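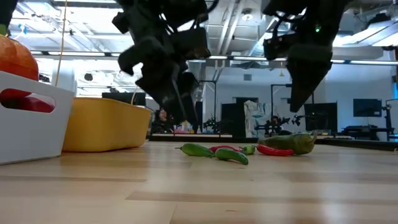
特集・野菜の下処理と保存
大きさの揃わない唐辛子をどう扱うか
選別、乾燥、冷凍、酢漬けの実務

文 キーヴァ・クローニン

唐辛子の保存法を解説した文章の多くは、同じ品種の実が同じ熟度で手元にあることを前提にしている。赤く熟した細長い実を束にして吊るす、あるいは青い実を刻んで瓶に詰める。手順は明快だが、秋の終わりに畑や直売所から入ってくる唐辛子はたいてい混ざっている。細い緑の実と曲がった緑の実、赤く熟した長い実、短く丸みのある実、皮に皺の寄った幅広の濃緑の実が、一つの容器に同居する。

混ざった唐辛子を一括して処理すると、失敗は決まった形で現れる。細い実が乾ききった時点で、大きな実の内部にはまだ水分が残っている。全体を酢に漬ければ、薄い果肉は早く軟らかくなり、厚い果肉の芯には酢が届かない。辛さも均一にならない。本稿では、トレルクビー(Trerkby)で唐辛子の加工を手がける工房ウィリヤ(Wiriya)の作業を取材し、混合ロットを分けて処理する方法をまとめた。

受け入れと一次選別

ウィリヤの受け入れ単位は700グラムである。これより多く台に広げると実が重なり、裏側の傷を見落とす。少なければ作業の切り替えばかりが増える。選別を担当するダラニー・サイトーンによれば、この量は台の広さと、次の工程で使う乾燥棚一段の容量から決めたものだという。

実は洗わずに広げる。唐辛子のへたの周囲には窪みがあり、洗った水が残りやすい。水が残ったまま選別に時間をかけると、へた際から傷む。土が付いている場合は乾いた布か柔らかい刷毛で落とし、洗浄は加工の直前に行う。

一次選別で見るのは傷みの有無だけで、色や大きさはこの段階では問わない。取り除く対象は次のとおり。

・へたの付け根が黒ずみ、指で押すと沈むもの
・果皮に穴があるもの(虫が内部に残っている可能性がある)
・水浸状の斑点があるもの
・へた際に白や灰色の綿状のかびがあるもの
・先端が割れ、種が露出しているもの

割れただけの実は廃棄せず、当日中に使う分として別にする。かびのある実は、その部分だけを切り取って使うことはしない。果実は中空であり、外から見える範囲が小さくても、内部の空洞に菌糸が広がっていることがある。疑わしい実は縦に割って胎座と種の色を確かめる。種が褐色や黒に変わっていれば、同じ袋に入っていた実も点検し直す。

果皮の皺については判断が分かれる。収穫後の水分損失による皺と、品種本来の皺とは見た目が似ている。サイトーンは果梗を見る。果梗が緑で張りがあり、折ったときに音を立てて折れるなら、果皮の皺は品種の性質と考えてよい。果梗がしなびて曲がるようなら、実も水分を失っている。しなびた実は乾燥に回せば支障はないが、酢漬けには向かない。食感がゴムに近くなる。

果肉の厚さで分ける

傷みを除いたあとの分類は、色ではなく果肉の厚さを第一の基準とする。赤と緑を分ける作業は見た目に分かりやすく、つい先に手を付けたくなる。しかし処理方法を決めるうえでは、色より厚さの影響が大きい。

厚さは外から正確には分からない。目安になるのは実の幅と重さ、押したときの弾力である。細長い実は総じて果肉が薄く、幅の広い実は厚い傾向にある。ただし例外が多い。幅が広くても壁が薄く、内部がほとんど空洞の品種がある。逆に、短く小さい実でも肉が厚いものがある。見慣れない実が入ったときは、ロットごとに一つを輪切りにして断面を確認する。

ウィリヤでは三つの区分を使う。薄肉は乾燥、中肉は酢漬けまたは塩漬け、厚肉は焼いて皮をむくか、刻んで冷凍する。それぞれを口の広い浅い容器に入れ、深い箱に積み上げない。区分に迷った実は厚いほうに入れる。薄肉の乾燥棚に厚い実が一つ混じる害は、厚肉の冷凍袋に薄い実が混じる害よりはるかに大きいためである。

長さで揃える必要はない。同じ厚さであれば、長い実と短い実の乾燥時間の差は幅の差ほど大きくならない。曲がった実も加工上の問題はないが、吊るす場合には束の内側に隙間の偏りができるので、棚に平らに置くほうがよい。

色と熟度

次に色で分ける。緑の実は未熟果であり、多くの品種では熟すにつれて葉緑素が減り、カロテノイド系の色素が増えて赤くなる。品種によっては黄、橙、褐色で完熟する。緑から赤への途中には、まだらや暗い褐色を帯びる時期がある。

緑の実を乾燥させること自体は可能である。ただし、乾燥中に葉緑素が分解し、仕上がりはくすんだ黄褐色や灰緑色になりやすい。香りも青さが残り、干し草に近いと評する人もいる。粉にして他の香辛料と混ぜる用途であれば差し支えない。丸のまま売る、あるいは色を見せる料理に使う場合は、緑の実を乾燥に回す理由は乏しい。

緑の実を室温に置いて赤くする方法はよく聞かれる。すでに色が変わり始めた実では、室温に置くと着色が進むことがある。全体が濃い緑のままの実では、赤くなる前にしなびることが多い。ウィリヤでは追熟を目的とした保管を行っていない。生産者のラーチャイ・ニルスワンは、枝ごと切って屋内に下げれば着色の進む実は増えると話すが、実の張りは樹上で熟したものに及ばないことも認めている。

色と辛さの対応も誤解が多い。同一品種では熟すにつれて甘みが増し、辛味成分の量も変わるが、品種間の差のほうがはるかに大きい。赤い実が緑の実より辛いとは限らず、大きい実が穏やかだとも限らない。由来の分からない実は、色と形から辛さを推定せず、切って確かめる。先端から薄く一片を取り、次にへた側の胎座に近い部分を取る。同じ実でも、先端が穏やかでへた側が強いことは珍しくない。

生のまま置く場合

加工まで日を置く場合、温度は低ければよいというものではない。唐辛子は低温障害を受ける作物で、7度を下回る環境に長く置くと、果皮に窪みができ、種が褐変し、へたが傷みやすくなる。家庭用の冷蔵庫では、冷気の吹き出し口から遠い野菜室が適する。

湿度は高めがよいが、水滴は避ける。紙で包んで穴のあるポリ袋に入れ、口を軽く折る程度にする。密封すると内側が結露し、へたからかびる。紙が湿ったら取り替える。カボチャのように乾いた常温を好む野菜とは条件が異なるため、同じ日に届いたからといって同じ棚にまとめて置くことは勧められない。リンゴなどエチレンを多く出す果物とも離す。

切った実は保存条件がまったく変わる。切り口から水分が出て、かびや細菌の足場になる。覆って冷蔵し、早めに使い切る。選別の段階で断面を確認した実も同様で、元の容器に戻してはならない。

乾燥

薄肉の赤い実は乾燥に最も適している。伝統的な吊るし干しは風通しのよい乾いた土地で成立する方法で、湿度の高い地域や曇天の続く季節では、乾く前に内部がかびる。外皮が蝋質で水を通しにくく、内部が中空で湿気を抱え込む構造のため、外が乾いて見えても中は別である。

ウィリヤが使うのはデルケック(Derkeck)の棚式乾燥機で、薄肉の実を縦に割って並べた場合、標準の設定時間は13時間である。この数字は同工房の機械と原料での値であり、他の機械にそのまま当てはめることはできない。棚の段数、風量、室内の湿度によって大きくずれる。設備を担当するタナコーン・トンスックは、時間で終点を決めず、重量の変化が止まるまで続けることを勧める。

手順は次のように組む。

一、洗って水気を完全に拭き取る。へたを切り落とす。
二、縦に割る。丸のまま乾かす場合は、側面に浅く切れ目を入れる。
三、切り口を上にして、実どうしが触れないように並べる。
四、低めの温度から始める。最初から高温にすると表面だけが硬くなり、内部の水分が抜けにくくなる。
五、途中で棚の上下と前後を入れ替える。
六、曲げて折れるものから取り出す。しなるものは戻す。

仕上がりの水分の管理値は11パーセント以下としている。家庭では水分計を使わないことが多いので、折れ方で判断する。完全に冷ましてから折ることが条件で、温かいうちは乾いた実でもしなる。革のように曲がるものは、瓶に入れるとやがて内側が曇る。

高温で急ぐと色が褐変し、焦げた苦味が出る。赤の鮮やかさを重視するなら温度を抑えて時間をかける。乾燥中の排気には辛味成分や刺激臭が含まれることがあり、閉め切った部屋での運転は避ける。とくに油や焦げが付着した棚をそのまま使うと刺激が強い。

乾燥後の実は密閉容器に入れ、最初の7日間は毎日振って状態を見る。粒や片が互いに張り付く、容器の内壁に曇りが出る、いずれかがあれば乾燥に戻す。この期間を過ぎて異常がなければ、光の当たらない涼しい場所へ移す。赤い色素は光と酸素で退色する。透明な瓶は見栄えがするが、窓辺に置けば色が抜けていく。粉に挽くのは使う直前がよく、挽いた粉は丸のものより早く香りを失う。

焼いて皮をむく

幅が広く肉の厚い緑の実は、皮の硬さが食感の妨げになることが多い。直火または高温のグリルで表面を焦がし、皮をむいてから使う。皺の深い実は、谷の部分に火が当たりにくく、むき残しが出る。焼く前に実を軽く押し広げると改善するが、割ってしまうと汁が流れる。

焦がす程度は、皮に火ぶくれができ、黒い斑が全体に散るところまでとする。果肉が崩れるまで焼くと、むくときに肉ごと剥がれる。焼けた実は蓋付きの器に入れて蒸らす。皮と果肉の間に蒸気が入り、指で滑らせるだけで外れるようになる。

むく際に流水を使う人は多い。作業は速くなるものの、表面の香りと汁が失われる。料理店フェタッハ(Fetach)の調理場を預かるオラヌット・チャンタラスリは、水を張った小鉢を横に置き、指先だけをすすぎながらむく方法をとっている。残った小さな焦げは取り切らない。

むいた実は裂いて種を除き、一回分ずつ平らに包んで冷凍する。厚く丸めると解凍にむらが出る。

冷凍

生のままの冷凍は、処理の手間が最も少ない。唐辛子は下ゆでをせずに冷凍しても、加熱調理に使う限り実用上の品質を保ちやすい。細胞が壊れるため、解凍すると張りはなくなる。生のサラダには戻せない。

小さな実は丸のまま、大きな実は輪切りか角切りにして冷凍する。一度に袋へ入れず、平らな盆に広げて凍らせてから袋に移すと、塊にならず必要な量だけ取り出せる。水気が残っていると霜になり、そこで張り付く。洗ったあとの拭き取りに最も時間をかけるべき工程である。

使うときは解凍せずに刻む。半凍結の実は刃の通りがよく、汁も飛びにくい。種と胎座も凍ったままのほうが外しやすい。

辛い実と穏やかな実は必ず袋を分ける。刻んで凍らせたあとは外見で見分けがつかない。緑の実どうしでは特に混同しやすく、袋には日付に加えて、試食で確かめた辛さの程度を書いておく。

酢漬け

中肉の実は酢漬けに適する。丸のまま漬ける場合は、側面に切れ目を入れるか、針で数か所刺す。中空の内部に空気が残ると実が浮き、液面から出た部分が変質する。輪切りにすれば空気の問題はなくなるが、辛味が液全体に出る。

酸の濃さは自己流で調整しない。唐辛子は酸性の弱い野菜で、保存の安全性は漬け液の酸度に依存する。水で薄める割合を増やす、実を詰め込みすぎる、といった変更は酸度を下げる。甘くしたい場合は酢を減らさず糖を足す。常温で保管する瓶詰めは、検証済みの配合と加熱時間に従う必要がある。配合を変えたものは冷蔵とし、早めに食べる。

油漬けについては注意がいる。生の唐辛子やニンニクを油に沈めて常温に置くと、酸素のない環境となり、ボツリヌス菌の増殖する条件が整う。表面に変化が見えなくても危険がある。ウィリヤでは生の実を使った油漬けを製品にしていない。

緑の実は酢の中で色が落ち、オリーブに近い黄緑になる。酸によって葉緑素が変化するためで、品質の劣化ではない。赤い実の色は比較的よく残る。両者を同じ瓶に詰めても構わないが、厚さは揃えておく。

手と道具

辛味成分は水に溶けにくく、油やアルコールに溶ける。素手で扱ったあとに水だけで洗っても残る。先に少量の食用油を手に伸ばし、続いて洗剤で落とすとよい。手袋は薄手のニトリル製が作業しやすい。手袋をしたまま冷蔵庫の取っ手や蛇口に触れれば、成分はそこへ移る。

成分は胎座に最も多い。種そのものが辛いと思われがちだが、種の辛さの大半は胎座との接触による付着である。辛さを弱めたいときに種だけを振り落としても効果は小さく、白い隔壁と胎座を刃先で削り取る必要がある。

木の台やまな板は油分とともに成分を吸う。唐辛子専用の板を決めるか、樹脂の板を上に敷く。プラスチックの容器も、刻んだ実を長く入れておくと匂いと色が移る。選別用の容器と、切ったあとの容器を別にしておけば、洗浄の手間は後者に集中する。

作業の順番は、辛くない実から辛い実へ。切る順も、冷凍する順も同じである。ウィリヤではこの順番を札に書いて作業台の端に置いているが、急ぎの注文が入った日には守られないこともあるという。そうした日に包丁を替えずに切った穏やかな実は、すべて辛いほうの袋に入れ、札の日付に印を付けておく。

取材協力 ウィリヤ(トレルクビー)、フェタッハ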